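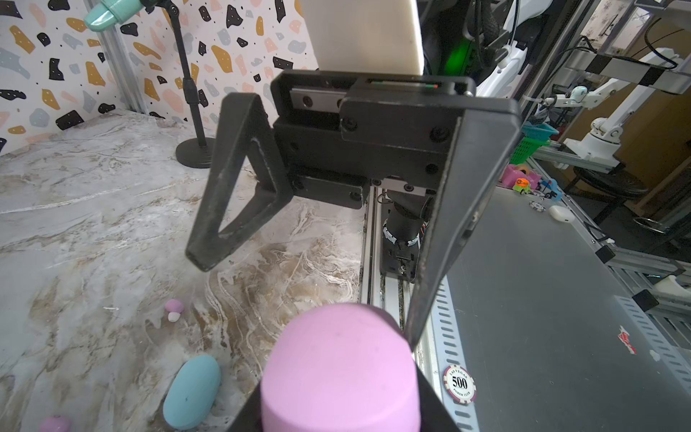 *4 min read · May 16, 2022*

# How to repot an office plant without wrecking it

Most advice on repotting comes from people who sell pots. Keep that in mind when a label tells you to move a plant up every spring. Plenty of office plants go years in the same container and look fine, and the ones that get fussed over every February are often the ones dropping leaves by the end of the month.

So before you buy anything, check whether the plant needs it.

## Does it need a new pot?

Slide the plant out and look. If the roots circle the outside so tightly that you can hardly see any soil, it probably needs more room. A few roots poking out of the drainage holes prove very little. Roots go where the water is, and in an office the water is usually sitting in the saucer.

Other signs worth taking seriously:

- Water runs straight through and the soil stays dry in the middle
- The plant tips over when someone brushes past it
- The plastic pot has bulged or split

Yellow leaves are not on my list. They get blamed on small pots all the time, and nine times out of ten I find the soil is soaked.

## What to get

- A pot 2 inches wider than the old one, with holes in the bottom
- Plain indoor potting mix
- A chopstick or a pencil
- Something to cover the floor

You can skip the gravel. A layer of stones at the bottom is supposed to help drainage, but water hangs in the soil above the stones and the roots end up sitting closer to it. You can skip the root booster too. I used one on half of a row of peace lilies at our Nitham office and left the other half alone, and by summer I couldn't tell which was which without reading my own tape labels.

Self-watering planters are a separate argument. We have a set of the Cullberg ones in the lobby. They're fine for thirsty plants and a slow death for snake plants. The gauge on the side sticks, so lift the planter now and then and judge by the weight.

## Steps

1. Water the plant the day before. Dry root balls fall apart and soggy ones smear.
2. Put enough mix in the new pot that the top of the root ball will sit an inch below the rim.
3. Tip the plant on its side and ease the old pot off. If it won't come, run a butter knife around the inside. Don't pull on the stem.
4. Loosen the outer roots with your fingers. Cut off anything brown and mushy. You don't need to wash the roots bare, whatever the videos say.
5. Set the plant in at the same depth it was before. Burying the stem invites rot.
6. Fill the sides and poke the mix down with the chopstick to close up the big gaps. Poke, don't pound.
7. Water slowly until it drains, wait 15 minutes, then empty the saucer.

A desk plant takes me 10 minutes. A floor plant takes two people and a lot longer, mostly spent on the elevator.

## Afterward

Put it back in the same spot. A new pot and a new window in one week is a lot to ask, and if it sulks you won't know which one to blame.

Hold off on fertilizer for a couple of months. Fresh mix usually has some in it already. Check the bag.

Expect a little drooping for the first week. If it's still limp after three, take it out and look at the roots again before you reach for the watering can.

## If you pay someone to do this

Read what the contract means by "repotting." When the Wenanura building asked for quotes, one came in at $351 for the reception plants, and it turned out to cover fresh soil on top and a wipe of the leaves. That's top-dressing - a decent thing to do for a big plant you can't lift, but it should be priced that way. The Nieminen quote listed pot sizes plant by plant, and I'd ask for the same from anyone.

Ask what happens to a plant that dies, too. "Replacement included" often means a smaller one.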